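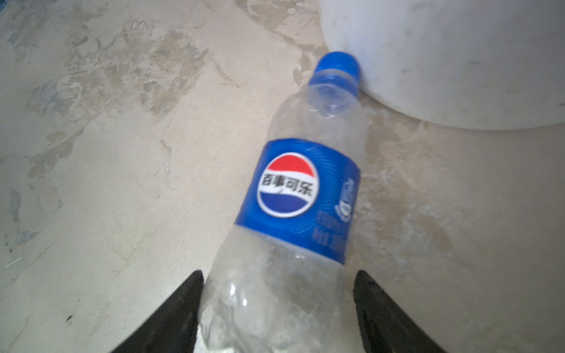
Figure 3. Wrist camera view with the gripper open on both sides of a crushed soda bottle. The fingertips stay inside the view at the lower left and lower right, and are used for the alignment check of Section 4.2.

4. Setup and care of the pick-up cell

4.1 Hardware and mounting

The cell was built at the Nidora workshop and has kept the same arm and the same two-finger gripper during the whole study. The arm is bolted to a low steel base, so that the gripper can reach the floor with the wrist pointing down. We first worked with a table, but the objects of interest are normally found on the ground, and the texture of a real floor turned out to matter for the detector. The cement floor of the workshop is old and stained, and we left it as it was. It was swept before each session but never painted or covered.

The camera sits on the wrist in a bracket of our own design, called Eltby in our drawings. The bracket holds the camera by two screws and a locating pin. The first version had no pin, and the camera could turn a little when the cable was pulled. The cable now runs through a clip on the forearm, with a free loop at the wrist -- the loop must be long enough for a full turn of the last joint, and short enough that it does not hang in front of the lens.

The fingers are black and narrow toward the tip. We chose the matte finish after some tests with bare metal fingers, which gave reflections that moved with the arm and disturbed the segmentation of clear plastic. The inner side of the finger becomes smoother with use and then shows a slight sheen. This is acceptable as long as the outline of the finger is still found by the check described below.

4.2 Alignment check

Both fingertips are visible in the wrist view when the gripper is open. This makes a simple check possible without any external target. The software finds the two tips, compares their heights in the image, and compares the middle point between them with the value stored at the last calibration. In Figure 3 the tips are at about the same height and the bottle lies in the gap between them, with its lower, crumpled part in the grasp region. If one tip is higher than the other, the usual reason in our cell is a loose finger screw, and less often a turned bracket.

The check runs at the start of every session and again after each hard contact with the floor. When it fails, the operator stops the arm, opens the gripper by hand command and tightens the finger screws first. Only when this does not help is the bracket opened. We ask operators to keep this order, as opening the bracket always means a new hand-eye calibration.

The focus of the lens is fixed. It was set for the plane of the fingertips, and objects at other distances can be slightly soft. The bottle in Figure 3 is an instance of this: the cap and the small white print on the label are out of focus, while the large characters of the logo can still be read. For grasping, this was sufficient. The detector relies mostly on the strong blue of label and cap when they are present, and the clear parts of the bottle are much harder, because the floor is seen through them.

4.3 Clearance from neighboring objects

A second difficulty is an object lying close to another one. In the same figure the blue cap nearly touches the base of a white plastic container. A grasp near the cap would bring a finger against the container, so the planner searches along the body of the bottle for a place where both fingers have free floor. The crushed lower part is not an ideal surface, as the folds give many small highlights, but it is the part that leaves the most room. The clearance limit is a parameter of the cell and was changed only once, after the finger tips were replaced.

4.4 Routine maintenance

Maintenance is recorded in a log named Lill, a plain text file kept on the control computer. Before a session the operator wipes the lens with a dry cloth, inspects the inner surface of both fingers and moves the last joint through its range to see that the cable loop is free. Fine cement dust is the main problem. It collects at the finger guides and makes the closing motion uneven, and this can look like a fault in the motor current. The guides are therefore brushed out at the end of the day and are not greased -- grease holds the dust and made the matter worse in our trials.

The only larger repair took place on Mar 14, 2019, when the left finger guide was found worn and was exchanged for a part made at Gisness. The repair was done by Priit Lepik, who also repeated the hand-eye calibration. Of the 236 grasp attempts in the main data set, 51 were recorded before this repair. They are kept in the analysis and are marked separately in the results, as the play in the old guide may have changed the closing position of the finger.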